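La pince descend trop bas et force sur la vaisselle
Imprimer | Envoyer par e-mail

Ingeborg Gerlach
Bonjour à tous ! Je débute avec un petit bras Joka et je m'amuse comme une folle, sauf que depuis la mise à jour du mois d'août il va chercher les objets 5 mm trop bas. Les cubes, passe encore, mais avec la vaisselle la pince appuie et le bras se met en défaut 3. J'ai refait l'origine 2 fois, rien n'y fait. Je joins des vues de la caméra du poignet. Une idée ?

Buschmann
Change la pince, elles prennent toutes du jeu.

Yoshinori Nakajima
Ah, le défaut 3, je le connais bien ! Avant de démonter quoi que ce soit, regarde le décalage d'outil : chez moi la mise à jour l'avait remis à zéro, et le bras croyait ses doigts plus courts qu'ils ne le sont – d'où l'appui. Remets ta valeur, puis relance l'origine à vide, le bras bien dégagé, une main près de l'arrêt d'urgence. Et baisse la limite d'effort pendant les essais, surtout s'il y a du verre ! Pense aussi à bien tendre le support vert quadrillé : le moindre pli fausse la hauteur mesurée. Quand ça retombe juste, c'est un vrai bonheur.

Vues jointes par Ingeborg :

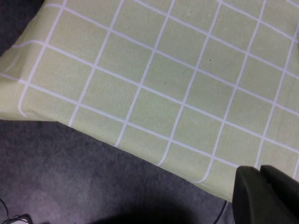
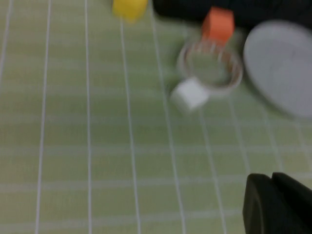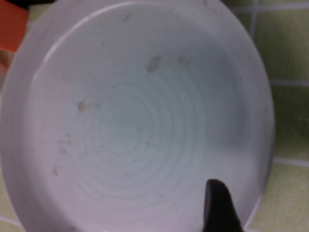 Ingeborg Gerlach, le 15 novembre
Le décalage était bien à zéro, merci mille fois Yoshinori ! Valeur remise, cubes et gobelet passent sans défaut. Je garde la limite d'effort basse pour la vaisselle – je n'ai pas envie d'en racheter !

Imprimer | Envoyer par e-mail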